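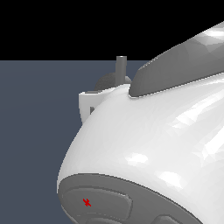
4. Descaling the Plirkley kettle

Descale every 35 days, or sooner if a white crust forms on the heating plate.

1. Unplug the kettle and let it cool. Empty it and take out the spout filter.

2. Pour one sachet of Renus descaler into the kettle and fill with cold water to the MAX line.
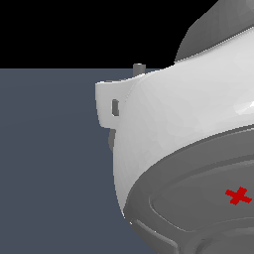 3. Bring to a boil once, switch off, and leave the lid closed for 35 minutes. Thick scale may need a second sachet.

CAUTION: Do not breathe in the steam. Do not mix the descaler with bleach.

4. Pour the solution down the sink. Rinse the kettle 2 times with fresh water, then boil a full kettle and throw that water away.

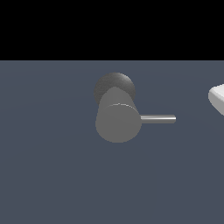
5. Rinse the spout filter under the tap and snap it back in. Order part 347 if the mesh is torn (part 351 for the glass model).

Note: Never put the base in water. Wipe it with a dry cloth.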